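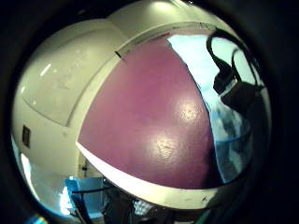 Wrist view from the hand-held gripper, close to a maroon surface with a white band along its lower side.

Plalura Room Recordings: equipment and budget notes

Read this file before you order anything for the second site. The data itself is explained in the other README, in the data folder.

What we have now
The set has 384 recordings, all made with one gripper at the Naldale site. Raed Khasawneh made the recording plan and Sabine Oltmanns keeps the budget.

What we want to buy
Second gripper with fisheye camera, from Matance: 2,000
Spare camera and lens: 700
Memory cards and charging cables: 165
All prices are in dollars, without shipping. The quote is valid until the end of February.

Lighting
We did not plan money for lamps. Glossy paint gives a bright glare spot under ceiling light, and a lamp stand would maybe not help with this. Raed wants to test it first with a lamp borrowed from Tremblay.

Open points
- Shipping cost for the gripper is not confirmed.
- The spare lens must have the same field of view as the present one. Please ask before you pay.
- Repairs are not in this budget.

Questions about the money go to Sabine.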